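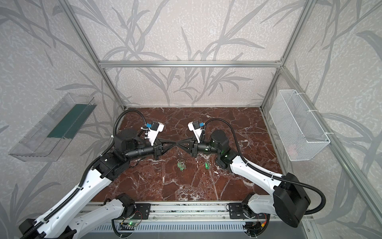 Posted 26/07/2022 by Fletcher Trevaskis
Last updated: two days after posting, title corrected

Feeding a sourdough starter when you bake only every second week

Good evening to all. I have lived in Drodavham for four years and English is my third language, so please excuse me if some words come out strange.

My question is about keeping a rye starter when I do not bake often. In my mother's house there was bread every second day and the starter stood always on the shelf. I live alone and one loaf of 1 kg is enough for me for a long time, so I bake every second Saturday. Between the bakings the starter is in the fridge, in a glass jar with the lid not closed fully.

Until spring this worked well. Now, when I take the jar out, there is a layer of grey liquid on top and the smell is sharp, like nail varnish remover. I feed it once, wait overnight, and make the dough in the morning. The bread rises, but the crumb is tight and the taste is more sour than I like. I use wholemeal rye from Fairweather for the starter and their strong white flour for the dough, 300 g of rye and 200 g of white, the rest as in my mother's recipe.

Should I throw the starter away and begin again, or can it be repaired?

---

skunitz_mill
Do not throw it away. The liquid is only a sign that it is hungry. Pour it off or stir it in, as you like. I pour it off if I want a milder loaf.

One feeding after two weeks in a cold fridge is too little. Take it out on Thursday evening, feed it, feed it again Friday morning and Friday evening, and mix on Saturday. Keep only a spoonful each time, or you will drown in starter.

---

Oatcake_Annie
Three feeds is a lot of flour for one loaf! I've kept mine going since before my daughter went to school and I do one feed, the night before, and that's your lot. My bread's fine.

What I would say is look at how much old starter you're leaving in. If you keep half a jar and put in two tablespoons of flour, it'll have eaten the lot by midnight and be sulking again by breakfast. 30 g of old starter, 100 of flour, 100 of water. Try that before you start setting alarms for Friday morning.

---

Fletcher Trevaskis
Thank you both. Annie, I think you have found something. I keep nearly all of the old starter, as it felt wrong to me to throw food in the bin. So there is perhaps 250 g of old and I add three spoons of flour. I did not think about it as a proportion.

Skunitz, may I ask what you do with the part you remove?

---

skunitz_mill
Pancakes. Also crackers – spread it thin with oil and salt, and bake until it is dry. But if you keep little, there is little to remove.

Annie, I don't agree that one feed is enough for everybody. Your starter is probably white wheat and your kitchen is probably warm. Wholemeal rye ferments much faster, and it gets sour faster also.

---

Oatcake_Annie
It's half and half, and my kitchen is perishing from October onwards, thank you very much.

---

zimetti
I would look at the temperature. You write that it was good until spring. Then the weather became warm, and you still leave it overnight on the table, yes? In January the night in my kitchen is 16 degrees, in July it is 25. The same number of hours is not the same thing. Last summer I had exactly this sour bread, and I changed nothing except the time. Now I feed it at six in the morning and mix at eleven.

---

Fletcher Trevaskis
Zimetti, yes, it stands on the table from nine in the evening until seven. My kitchen looks to the south and keeps the heat. I am a little ashamed that I did not connect these two things.

---

Oatcake_Annie
Don't be, everyone does it in their first hot summer. I still think it's the amount though.

---

skunitz_mill
It can be both. Change one at a time, or you will not know which of them helped you. Write it down – I have a notebook only for bread.

---

Fletcher Trevaskis
I report after the first attempt. On Friday evening I took 30 g of the old starter, as Annie said, and fed it with 100 g of flour and 100 g of water. The time I left the same, so that I test only one thing. In the morning it was full of bubbles and the smell was like apples. The loaf is milder and the crumb is more open, but still a bit tight near the bottom.

Next time I will keep this amount and follow Zimetti with the early feeding, although six o'clock on a Saturday is a high price for me.

---

zimetti
For the tight part at the bottom, how long do you wait before you cut it? With so much rye it needs a full day, wrapped in a cloth.

---

Fletcher Trevaskis
Two hours. It smelled too good.

---

skunitz_mill
Then wait until Sunday.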